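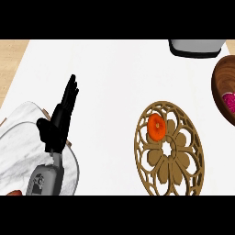
Minutes of the Meeting of Residents, Livano House

Date: Fri 26 December
Place: ground floor meeting room
Present: owners or representatives of 9 apartments
Chair: owner of apartment 4
Minutes: owner of apartment 7

1. Minutes of the last meeting
The minutes of the October meeting were read and approved with one correction. In point 3 the word "garage" must be replaced with "bicycle room".

2. Heating
The owner of apartment 2 informed that the radiators on the top floor make noise in the night. The company Cemel made an inspection and proposes to change the pump. The price of the offer is 784 euros. Two owners asked if it is possible to repair the old pump. The chair answered that Cemel does not give a guarantee for such repair. After discussion the offer was accepted, with one vote against. The work can take up to 7 hours and during this time there will be no heating. The chair will put a notice at the entrance.

3. Stairs and entrance
The lamp between the first and second floor is again not working. It was agreed to buy a new lamp and not only the bulb. The owner of apartment 6 repeated the request that shoes are not left on the stairs. The cleaning firm Guerreiro asks for the key to the cellar, so that they can take water there. Agreed.

4. Garbage containers
The containers for paper are full before the day of collection. The chair wrote to the district office in Zaltska and still waits for the answer. Until then everybody is asked to fold the boxes flat.

5. Money
The bill for the roof gutter was 271 euros and it is paid. Apartment 3 asked to see the bill and received a copy during the meeting. The monthly payment stays the same.

6. Other matters
It was asked whether the front door can be locked earlier in winter. There were different opinions and no vote was made. The point is moved to the next meeting.

The date of the next meeting will be written on the board near the mailboxes.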